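Ko Reading Room
Stories > Short Fiction > October 2024
Stories | Poems | Serials | Submit | Contact

The Skerkum Bell

The ferry to Skerkum ran twice a day in summer and whenever Boltorau felt like it the rest of the year, and Gemma Cattaneo loved that about it. She loved the ferry, too, the bench with the split slats and the smell of diesel and oranges, and the way the island came up out of the fog all at once, like somebody had pulled a sheet off it.

She was coming for the bell.

"You know it doesn't ring," said Boltorau from the wheel. He had said this on the phone as well, and again on the dock while he was tying down her bags.

"I know!"

"It hasn't rung since my mother was a girl."

"I know, I know. That's the best part."

He looked at her for a while, long enough that she wished he would look at the water. Then he gave her half an orange.

Gemma tuned pianos for a living, and she was good at it, but bells were what she read about in bed. She had a shelf of bell books. She could tell you how a bell has not one note but a whole crowd of them, the hum down at the bottom and the strike on top and a sad little minor third in between that gives church bells that ache. She'd told a lot of people this. Her sister had asked her to please not do it at the wedding, and she'd held out nearly to the cake.

The Skerkum bell weighed 400 pounds and hung in a tower beside the schoolhouse. It had come over from the foundry at Usach on a hay barge, the first winter there was a school, and on the day they hung it the whole island stood in the mud to listen. Every book agreed on the mud. What the books couldn't agree on was the note. One said E flat. One said "a most sweet and carrying F." The third, her favorite, said only that cows came to it.

The key to the tower was kept at the house of a woman called Mrs. Usach, who was no relation to the foundry and was tired of being asked.

"Upstairs, left, mind the cat," said Mrs. Usach. "You'll sleep here. There's no ferry back now."

"But it's only two o'clock."

"He's gone fishing."

So Gemma had a room, a low one under the roof, and she was so pleased with it that she sat down on the bed and laughed. Then she unpacked her forks.

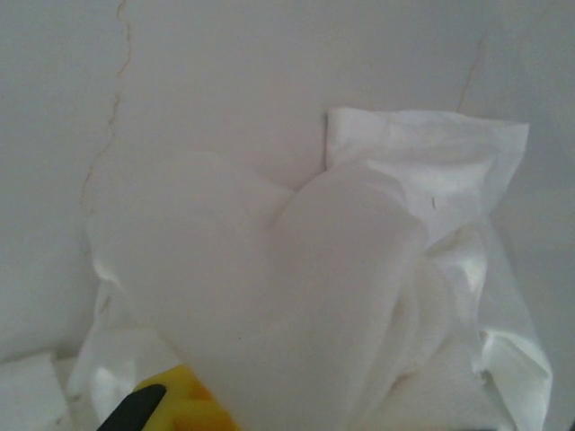 Her tuning forks, 20 of them, had travelled in a roll of green felt, and she laid them out on the quilt in order and tapped each one on her knee to say hello. She was far too excited to rest. She lay back anyway, because Mrs. Usach had told her to, and thought about E flat. The wall of the room was off-white and quite bare, with a thin brown crack that came wandering down from the top, zigzagging left and left again until it slipped out of sight behind a big white heart, and she followed it with her eyes the way you'd follow a river on a map. Skerkum could be up there at the start of it, she decided, and the foundry down at the end, and somewhere along one of those bends a barge with a bell on it and a man in a wet hat, swearing at the ice. She hummed an E flat for him. Then she hummed an F, to be fair, and fell asleep in the middle of it.

When she woke up it was five in the afternoon and the cat was on the forks.

The tower had a ladder instead of stairs, and the ladder had opinions. Gemma went up it with the roll under one arm and a flashlight in her teeth. Pigeons left in a hurry. And there it was, green as a pond, bigger than she'd let herself imagine, with a rope of leaves cast around the shoulder and the word USACH under it, the S backward.

"Oh, look at you," she said, around the flashlight.

She checked the bell first. She ran her palm all the way around the lip, slowly, feeling for a split, and found nothing but cold bronze and pigeon. Then she lay down on the boards and looked up inside.

The clapper was wrapped. Somebody had bound it in wool, layer over layer, a blanket or maybe two, stitched tight with fishing line. It was lovely stitching. It had been done by someone who had taken all night over it.

She climbed down and went back to the house.

"It's muffled," she told Mrs. Usach. "It isn't broken at all! Somebody sewed it up."

Mrs. Usach was peeling potatoes. She peeled one all the way to the end.

"There was a baby in the schoolhouse that winter," she said. "The teacher's. Very sick. It couldn't sleep for the bell, so his mother went up." She tipped her head at the window, at the harbor, where one small boat was coming in with its lamp lit. "She was eleven. She had good hands."

"What happened to the baby?"

"Got better," said Mrs. Usach. "Grew up. Peels potatoes."

Gemma sat down.

"So why did they never take it off again?"

"Well," said Mrs. Usach, and thought it over, "it was a good blanket, and it was a long ladder."

Boltorau came in at dark with four fish and heard the whole thing standing up, with his hat on. He said he would have to think. He thought through the fish and the potatoes and the pie. Then he went out to the shed and came back with his net knife, and held it out to Gemma by the blade end, handle first.

"Not me," she said. "It's your mother's sewing."

The three of them went up with one flashlight, Mrs. Usach in the middle. It took him a long time. He cut only the line and folded the wool over his arm as it came away, and when the last of it was off he stepped back against the wall and nodded to Gemma, and Gemma, who had a fork in each hand, shook her head and nodded to Mrs. Usach.

Mrs. Usach took hold of the rope.

It was an E. A plain, wide, enormous E, and neither of the forks in her hands was any use at all, and the hum of it went down through the boards and into her shoes. Across the field, one after another, the cows stood up.

More in Short Fiction
The Lamp at Number 5
What the Beekeeper Kept
Two Tickets for December
Salt Road
A Short History of My Uncle's Trombone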